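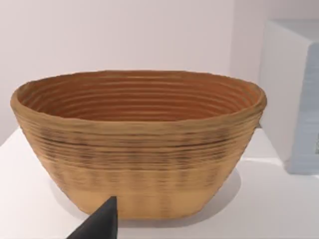 How many simulated evaluation episodes do you need before the difference between two manipulation policies means anything?

Several hundred per policy if the success rates are within ten points of each other, and far fewer if one of them is plainly worse. The rest of this page sets out how to run a paired evaluation so that you spend as few episodes as possible on the question.

The procedure assumes a rendered tabletop environment, a fixed-base arm with a parallel gripper, and two or more trained checkpoints that accept the same observations. It was written for the Plengate simulator, but nothing in it depends on Plengate apart from the names of the config fields.

1. Freeze the scene list

Write the initial conditions to a file before you evaluate anything. Each line should hold the object asset, the object pose, the arm's joint positions, the camera pose, the lighting preset and a seed. Do not sample these at run time. Two policies that draw from the same distribution but see different scenes are not paired, and you lose most of the statistical power.

Our list has 503 entries. The object is a woven basket with a wide rim and a narrower base, and the task is to grasp it by the rim and raise it clear of the table. A flared shape is a useful test case. A gripper that comes in low meets a wall sloping away from it, and policies trained mostly on boxes and mugs tend to come in low.

2. Check the renderer before the policy

Render the first observation of every scene and look through the contact sheets by eye. You are looking for objects that interpenetrate, baskets resting above or below the table surface, and camera poses where the rim is hidden. Eugeniusz Marciniak's first pass over our list turned up 17 bad scenes. Fix or delete these now. If you remove them after seeing results you are choosing your test set.

Check the textures at the same time. Coiled and woven surfaces alias badly at low resolution, and a policy with a convolutional encoder can respond to the aliasing. Render at twice the policy's input size and downsample with an area filter.

3. Define success in the physics state

Use the simulator's ground truth, never the image. Our criterion is that the lowest point of the basket stays at least 50 mm above the table for one second of simulated time, with both fingers in contact throughout. State the step limit as well. We use 655 control steps. A slow policy will look better under a generous limit, so the number belongs beside the success rate in any table.

4. Run both policies on every scene

Reset fully between episodes, including the controller's internal state and any action buffer the policy keeps. Action chunking policies are the usual offenders – a stale chunk from the previous episode will be executed in the first few steps of the next one.

If the policy samples its actions, fix the sampling seed per scene. Log the outcome, the number of steps used, and the finger contact forces at first touch.

5. Compare the disagreements

Sort the scenes into four groups: both policies succeed, both fail, only A succeeds, only B succeeds. The first two groups tell you how hard the list is. The comparison rests on the last two. Apply McNemar's exact test to them and report the raw counts along with the p-value.

In our run the two checkpoints, Tadow and Rukberg, disagreed on 72 scenes. Most of those favoured Rukberg, which had been fine-tuned on randomized rim heights. The two had looked much the same under an unpaired comparison with a shorter list.

6. Read the failures

Play back every disagreement at quarter speed. Lech Zawadzka sorts them by first contact: inner wall, outer wall, rim, table, none. For Tadow the commonest label was outer wall, where the fingertip touched near the base and pushed the basket backwards. That pointed to the height error described in step 1, and it could not have been read from the success rate.

Keep the labels in the same file as the outcomes. If a second person labels a subset, record the agreement too.

Known limits

Contact friction on woven material is a guess in any rigid-body simulator. We model the basket as a single rigid mesh, so a rim that would flex under load on a real arm does not flex here. Rankings between policies have held up under changes to the friction coefficient, but absolute success rates have not, and we don't report them as predictions of hardware performance.

The scene list and the contact labels are stored with the Domański evaluation scripts. Changes to the list since May are recorded in the header of the file.

Last revised September 2023.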